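# 작업 사진: Noltholm 2번 셀 정지 건

Noltholm 작업장 2번 셀에서 10월에 난 정지와 그 뒤의 점검 내용을 정리한 페이지입니다. 셀을 쓰는 사람과 야간에 혼자 돌리는 사람은 사진으로 내려가기 전에 글을 먼저 읽어 주십시오. 정비 기록 원본은 Jikstead 과제 폴더에 있고, 이 페이지에는 작업자가 알아야 할 부분만 옮겼습니다.

## 무슨 일이 있었나

2번 셀은 작업대 위의 작은 물건을 집어 정해진 자리에 옮기는 일을 합니다. 팔 끝에 작은 카메라가 달려 있고, 제어 프로그램 Dafis가 그 영상을 보고 다음에 갈 위치를 정합니다. 셀을 설치하고 운영하는 곳은 Pondimum입니다.

정지는 오후 작업 중에 났습니다. 누적 동작 횟수가 3,774회를 가리키던 때였습니다. 팔이 이미 치운 물건의 자리로 다시 내려갔고, 그리퍼가 빈 작업면을 누르면서 힘 제한에 걸려 멈췄습니다. 보호 정지는 설정대로 들어갔습니다. 다친 사람은 없고, 작업면에 얕게 눌린 자국이 남았습니다. 손가락 패드 한쪽은 접착면이 밀려서 교체했습니다.

당시 담당자는 Johanna Mayrhofer였습니다. 화면에는 영상이 정상으로 보였고 경고도 없었습니다. 단순한 집기 실패로 판단해 정지를 풀고 다시 시작했는데, 같은 자리에서 같은 정지가 한 번 더 났습니다. 이때 비상 정지를 누르고 작업을 끝냈습니다.

## 원인

손목 쪽 카메라 커넥터의 접촉 불량입니다. 손목이 한쪽으로 많이 돌아간 자세에서 케이블이 당겨졌고, 그 순간 영상 전송이 끊겼습니다. 잠금 나사가 끝까지 조여져 있지 않았습니다. 지난번 케이블 교체 때 덜 조인 것인지 쓰는 동안 풀린 것인지는 기록만으로 가릴 수 없었습니다.

커넥터만 문제였다면 셀이 서고 끝났을 일입니다. Dafis는 영상이 끊기면 마지막으로 받은 화면을 그대로 들고 있었고, 그 화면이 오래된 것인지 검사하지 않았습니다. 그래서 팔은 이미 비어 있는 자리에 물건이 있다고 보고 움직였습니다. 작업자 화면에도 같은 정지 화면이 떠 있었으니 밖에서 알아차리기는 어려웠습니다.

Emília Kolář가 로그를 다시 돌려 보니 비슷한 끊김이 그 전에도 213건 있었습니다. 대부분은 아주 짧아서 다음 화면이 곧 들어왔고 동작에는 영향이 없었습니다. 끊김은 손목을 크게 돌리는 구간에 몰려 있었습니다. 로그에는 남는데 알림으로는 올라오지 않는 항목이라 그동안 아무도 열어 보지 않았습니다.

## 안전 쪽에서 걸린 것

두 번째 정지 전에 담당자가 울타리 문을 열고 작업대 위를 확인했습니다. 문을 열면 팔의 구동 전원은 끊깁니다. 그런데 문을 닫고 재시작을 누르면 Dafis가 직전 목표 위치로 바로 이어서 움직이게 되어 있었습니다. 안에서 물건을 옮겨 놓았더라도 새로 보지 않고 출발한다는 뜻입니다.

이번에는 사람이 밖으로 나온 뒤에 재시작했고 셀 안에 남은 공구도 없었습니다. 그래도 이 동작은 정지 건과 별도로 안전 항목에 올렸고, 수정이 끝날 때까지 2번 셀의 자동 재시작은 막아 두었습니다.

## 조치

- 손목 케이블과 커넥터를 새것으로 바꾸고 잠금 나사에 표시선을 그었습니다. 선이 어긋나 있으면 돌리지 마십시오.
- 케이블 고정 클립을 한 칸 뒤로 옮겨 여유를 더 두었습니다. 손목을 양쪽 끝까지 돌렸을 때 케이블이 팽팽해지지 않아야 합니다.
- Dafis가 화면마다 시각을 확인합니다. 오래된 화면이면 팔을 세우고 경고를 띄웁니다.
- 문이 열렸다 닫히면 직전 목표를 버리고, 관찰 자세로 돌아가 작업대를 다시 봅니다.
- 영상 끊김은 한 건이라도 교대 기록 첫 줄에 나옵니다.
- 같은 자리에서 두 번 멈추면 재시작 단추가 잠깁니다. 해제는 정비 담당만 할 수 있습니다.

수정 뒤에는 물건을 올리지 않고 저속으로 먼저 돌렸습니다. 시험은 거의 74분 걸렸고, 중간에 커넥터를 일부러 뽑아 정지가 들어가는지도 확인했습니다. 팔은 그 자리에서 섰고 경고도 떴습니다. 정상 속도 시험은 그다음에 했습니다.

다른 셀도 손목 케이블 배선이 같습니다. 표시선 작업은 마쳤지만 클립은 아직 옮기지 않은 곳이 있습니다. 교체 전인 셀은 울타리 문에 노란 꼬리표가 달려 있고, 저속으로만 씁니다.

## 사진

2번 셀, 손목 카메라 시점. 회색 벽과 밝은 작업면의 모서리, 아래쪽에 초록색 둥근 물체.
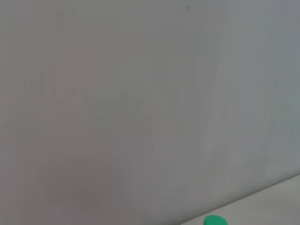 **영상이 멈춘 것 같으면 작업자는 무엇부터 해야 합니까?**

비상 정지를 먼저 누릅니다. 그다음 화면 오른쪽 위의 영상 시각이 바뀌는지 보고, 멈춰 있으면 문을 열지 말고 정비 담당에게 연락합니다. 재시작으로 확인하려고 하지 마십시오. 시각이 정상으로 흐르더라도 정지가 난 자리와 그때의 손목 자세를 교대 기록에 적습니다.

## 남은 일

눌린 자국이 있는 작업면 판은 아직 그대로 씁니다. 집는 위치에서 벗어나 있어 동작에는 지장이 없고, 다음 정기 점검 때 뒤집어 달 예정입니다.

손가락 패드는 예비품이 한 벌 남았습니다. 주문은 넣었고 입고일은 받지 못했습니다. 그때까지 패드가 들뜨면 접착제로 다시 붙이지 말고 셀을 세워 주십시오. 밀린 패드로 집으면 물건이 비스듬히 물려서 놓는 위치가 틀어집니다.

힘 제한 값은 바꾸지 않았습니다. 낮추자는 의견이 있었으나, 지금 값에서도 정지가 제때 들어갔고 더 낮추면 정상 동작에서 자주 섭니다. Johanna Mayrhofer는 내려가는 마지막 구간의 속도만 줄이자는 안을 냈고, 이쪽은 시험 중입니다. 결과가 나오면 조치 목록에 추가합니다.

로그 분석에 쓴 스크립트는 Jikstead 폴더의 점검 도구 아래에 넣어 두었습니다. 다른 셀 기록에도 그대로 쓸 수 있습니다. 끊김이 특정 손목 자세에 몰려 나오면 커넥터부터 보고, 자세와 상관없이 흩어져 있으면 제어함 쪽 단자를 보십시오. 결과 파일은 셀 번호를 붙여 같은 폴더에 올려 주시고, 스크립트에 관한 문의는 Emília Kolář에게 하시면 됩니다.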